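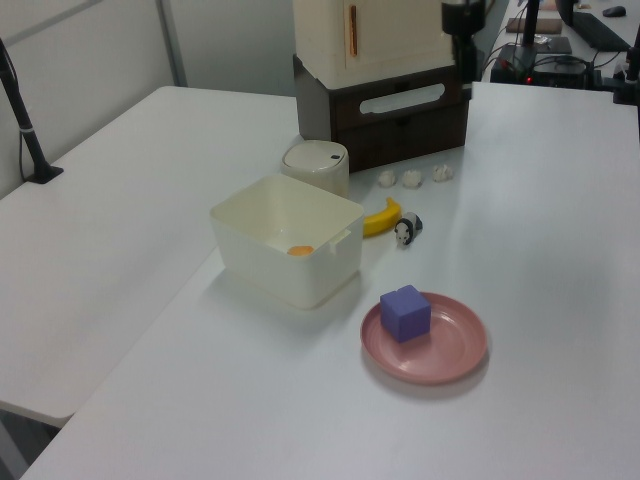
Tabletop setup, Skarine pick-and-place set

2 min read

skarine_dev
Results from May are up. 2,481 teleop episodes, same policy, only change is we relabeled the instructions after the fact – short ones, "banana in box" type stuff. Held-out success went up with no new data. 32 trials per task

Clondier
32 trials is thin. whats the spread between seeds

skarine_dev
one seed so far. second is training

Clondier
then I wouldnt call it a result yet

farouk88
Disagree, we saw the same on Emgate with 3,894 episodes. Long captions hurt, the model latches onto filler words. Did you shuffle the objects between trials?

skarine_dev
yes, positions and which ones are out. storage unit stays put

Clondier
so it could be learning where the furniture is. move the cabinet and rerun teh eval

farouk88
fair, but both label sets had it in the same place so the comparison holds

skarine_dev
will move it anyway. 1,182 episodes are a differnt layout, can split those out tonight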